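Entretien des plans de travail en pierre : porosité, taches, imprégnation
Notes de l'orateur, Lies Van Damme (Cilteo) 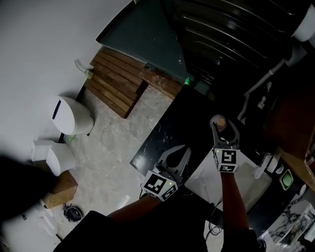
Diapo 1. Plan noir veiné de blanc, vasque rectangulaire blanche.

Durée prévue : 30 minutes, questions comprises. Si la séance précédente déborde, sauter la diapo 6.

Diapo 2. Vocabulaire
Poser les termes avant tout le reste. Dans le commerce, « marbre » désigne souvent un aspect. Au sens géologique, il s'agit d'un calcaire métamorphisé, composé surtout de calcite, parfois de dolomite. Sous le même nom commercial, on livre aussi des calcaires polis, des quartzites, des composites à base de résine et des céramiques imprimées. L'entretien dépend de la matière ; le dessin des veines ne renseigne sur rien.
Demander à la salle qui exige la fiche matière du fournisseur avant d'établir un devis d'entretien. Attendre les réponses.

Diapo 3. Identifier sur place
Essai à l'acide dilué, sur une chute ou sous le débord, jamais sur la face vue. Effervescence franche : calcite. Effervescence faible, visible surtout sur la poudre grattée : dolomite. Aucune réaction : silicate, céramique, ou surface protégée par un film. Dans ce dernier cas, gratter légèrement et recommencer.
Rincer, neutraliser, sécher. Consigner l'emplacement de l'essai dans le dossier client.

Diapo 4. Tache ou attaque
C'est la confusion la plus fréquente dans les réclamations.
La tache est un corps étranger dans les pores : huile, colorant, rouille. La pierre fonce ou change de teinte, le brillant reste à peu près intact.
L'attaque est une perte de matière en surface : vinaigre, citron, détartrant. Le poli devient mat. Sur pierre sombre, la zone paraît plus claire et le client parle de « tache blanche ».
Un cataplasme traite la première et n'a aucun effet sur la seconde. Une attaque se reprend par polissage mécanique.
Autour d'une vasque, ajouter un troisième cas : le dépôt calcaire de l'eau. Il forme un relief perceptible à l'ongle. Interdire le détartrant sur calcite ; lame plastique, eau tiède, savon neutre, patience.

Diapo 5. Reprise du poli
Travailler à l'eau, disques diamantés souples. Monter jusqu'au grain 3000 sur pierre noire, où le moindre voile se lit en lumière rasante. Ne sauter aucun grain. Élargir la zone à chaque passage, sinon on obtient une cuvette brillante au milieu d'un plan brillant, et la réflexion se déforme.
Contrôle : lampe tenue bas, surface sèche, deux directions d'observation.
Rappeler que certains plans noirs ont été teintés en usine. Essuyer au chiffon blanc imbibé d'acétone, dans un angle caché. Si le chiffon se colore, arrêter et prévenir le client par écrit.

Diapo 6. Imprégnation
Un hydro-oléofuge ralentit la pénétration des liquides. Il ne protège pas des acides. Répéter la phrase, elle est mal retenue.
Pierre sèche à cœur, application mince, essuyage complet avant la prise. Un excédent laissé en surface donne des traînées grasses, très visibles sur fond sombre. Respecter le délai de la notice avant la remise en eau.
Vérification par la goutte d'eau : poser, attendre 30 minutes, essuyer. Si une auréole foncée subsiste, refaire une passe.

Diapo 7. Cas Clallwood
Immeuble d'appartements, salles d'eau équipées du même marbre noir. Réclamations reçues en décembre, toutes décrites comme « défaut de traitement ». Relevé de Bart Meijer : attaques acides autour des robinetteries, produit sanitaire de l'équipe de nettoyage en cause. L'imprégnation Lastura tenait encore.
Mesures prises : changement de produit, polissage local, consigne affichée dans le local de service. Coût de la reprise supérieur à celui du traitement initial. Ne pas donner le montant, l'accord de Peeters porte sur le cas et pas sur les chiffres.

Diapo 8. Joint entre vasque et plan
Silicone neutre, qualité pierre naturelle. Le silicone acétique attaque la calcite, et certains produits gras migrent dans la pierre en laissant un liseré sombre irréversible. Dépose à la lame, dégraissage, primaire si la fiche du mastic l'exige.

Questions probables
Huile de lin sur marbre noir ? Non, elle jaunit et poisse.
Fréquence d'imprégnation ? Selon l'essai à la goutte, pas selon le calendrier.
Bicarbonate ? Abrasif léger, à éviter sur poli.
Pour les composites à résine, renvoyer vers la notice du fabricant et la séance de Bart.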